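Category: Home Robots / Reviews

Pellavum table-clearing package: three weeks in

By Vija Vanags

The brochure says Pellavum can "take over the kitchen." What it took over at our place was one table, very slowly.

You pay 567 a month for the software, and you supply the robot. Setup ran most of a Saturday. After that you teach it each item by name, and it goes to work picking things up and putting them where you said.

Bowls are its best subject. Anything with a rim gives the fingers something to hold. Small, soft food is another story, and I stopped letting it near fruit I planned to eat. It also has no idea what order to do things in — it will fuss over a cup for 15 minutes while dinner sits there.

I ran the same kind of mixed table each evening, with a ketchup bottle lying on a plate, an orange slice, a strawberry and three bowls. A ten-year-old would be done before the robot picked its first target.

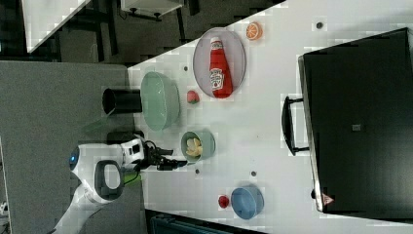 Should you buy it?

I wouldn't. Trakness does less and charges less, and I didn't like that one much either. If Pellavum learns to stack and wipe, I'll look again in November. Until then I'm clearing my own plates.

14 comments | 31 shares

Contact us | Back to top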